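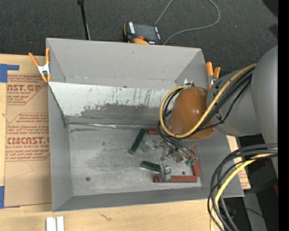
I have now been through two full tubs of the Brirska surface paste and I'm ready to say it: this is the best general-purpose scrubbing paste I've owned, and I have owned a silly number of them. It comes in a squat screw-top tub, it's the color of oatmeal, and it smells faintly of oranges (the old Trodel one smelled like a swimming pool and I do not miss it). What I wanted it for was gray. Gray paint, gray metal, gray anything, the sort of surface that goes mottled after a few years, with little rub marks and specks all over the floor of it and one long dark smear that you stop noticing until company comes.

So, how does it go on? Beautifully! You scoop out a lump the size of a walnut, work it into a damp rag and go in small circles. It stays where you put it, even on a slope. It doesn't dry to a crust while you answer the phone. The grit is so fine you can barely feel it between your fingers, but it's in there, and after a minute the rag turns black and you get that lovely feeling of having been living in filth without knowing.

My stove top came up in one pass. The inside of the oven door took three, and a corner of it is still brown, but that corner has been brown since we moved in and I think it may just be brown. The enamel on my mother's old soup pot is a full shade lighter. I did the garden sink, the bike rims, the legs of the patio chairs and the mystery stain on the laundry room sill, and only the sill beat me.

Now the fussy part. Keep it away from anything shiny you care about. I tried it on the chrome tap and got a haze, very slight, but I can see it every morning. Same with foil tape around seams: go near it with a wet rag and an abrasive and you'll lift the edge, so work up to it and stop. It also won't do a thing for real scratches. Where the top coat has worn through to the dark underneath, cleaning only makes the outline sharper, and you need paint for that. I used Zilen enamel in a small can and I'm very happy with it, though matching gray to gray took me two trips to the store and a certain amount of muttering.

Rinsing is the one real chore. It wants plenty of warm water and a second clean rag, otherwise you get a chalky film, worst in the corners. The lid is also a pain with wet hands. I'd happily pay a bit more for a flip top.

The tub holds 519 grams and lasts me three months of pretty heavy use. There's a 1000 gram refill bag too, which I haven't tried. I'll be buying it next!

Posted 2012-10-08 by Debora Pellegrini

Comments (4)

rustyhinge
Does it work on aluminum? I've got a camping pot set that looks like it came out of a volcano.

Debora Pellegrini
It did fine on my bike rims, which are aluminum, but they came out a little duller. I'd start with the bottom of a pot and see how you like it.

marge_in_the_valley
I use the Delić powder for all of this and just add water. Cheaper and no lid to fight with. Does scratch more though, I'll give you that.

tobyk
Bought a tub after reading this and did the whole garage sink. My arm hurts. Sink looks great.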